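Fludow H3 Multi-Finger Hand
Sold by Kilcombe Robot Parts | Hands and grippers | In stock
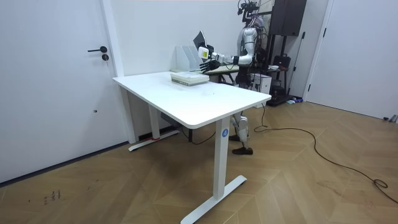 The H3 is the hand we recommend to people who have already bought a cheaper one. It bolts to most humanoid forearms with the ring adapter in the box, runs off the arm's own power, and will pick up a paperback without leaving a dent in the cover. Thick paperbacks, anyway. See the notes on pamphlets.

We put three hands through the same desk work before deciding which to stock. The job was dull on purpose: take a book off a flat stack, stand it in a file holder, take it out again, put it back. Books are a rude test for a hand. They slide, they fan open, and the one underneath likes to come along for the ride.

How they compared

Fludow H3: Best of the group at getting a fingertip under a cover. Slow to close, which we stopped minding by the second afternoon. Quiet enough to hold a phone call next to.

Mondal Grip 2: Faster and a good deal stronger. Excellent on boxes and bottles. Treats a notebook as something that needs to be taught a lesson. We still sell it, and if your work is mostly boxes you should buy it and save the money.

Fuvach two-jaw: Not really a hand, and priced accordingly. It beat both of the others on hardcovers and failed on everything floppy. Setup took less time than finding the right hex key.

Sunil Kanagaratnam ran the tests and logged 789 grasps on the H3 before the first fingertip pad needed changing. He would like it known that he changed it himself, with the tool supplied, and that the tool supplied is terrible. Use your own.

What you should know before ordering

Clear plastic is hard on depth cameras, and no hand will fix that. If your holder or tray is transparent, expect to teach the positions manually or put some tape on the edges.

The H3 wants a wrist camera. It will work with a head camera alone, but the fingers block the view at the exact moment you would like to see something. The wrist bracket is sold separately, a decision we did not make and have complained about.

Single sheets and thin pamphlets: no. We tried. The hand will make a convincing pinch and come up with nothing.

The controller software is fine once it's running. Install it on a machine you don't love. Version 3 fixed the homing problem that older reviews mention, and all units shipped from our shelf have it loaded.

In the box

Hand, left or right (please check which one you clicked)
Ring adapter and bolts
Power and data cable
20 spare fingertip pads
Pad tool, see above
Printed quick start guide, mostly diagrams

Returns

Unused hands can come back within the month. Used hands can come back too, minus a restocking fee that depends on what you did to them. Please don't clean the pads with solvent first. We can tell.

Rental

The H3 can be rented if you'd like to try it on your own arm before committing. There is a deposit of $2,000, refunded when the hand comes home with all its fingers. Rental units include the wrist bracket.

Page updated 24/09/2025. Prices and stock for the Mondal and Fuvach grippers are on their own pages.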